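Wunari Play Food notes

I keep this README next to the photo folders so I stop forgetting what's in them. There are 40 flat play food pieces so far, mostly bakery stuff, and about 800 pictures. Folder 7 is the bread one (my favorite!). File names go by food, then table. Please don't rename anything, I've done that once and it took me all of January to fix.

The long loaf with the white score lines is listed as "baguette."

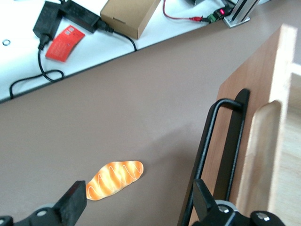
Ultan Egan thinks it ought to be "batard," and he'd like both names in the list. Fine, I'll add a second column.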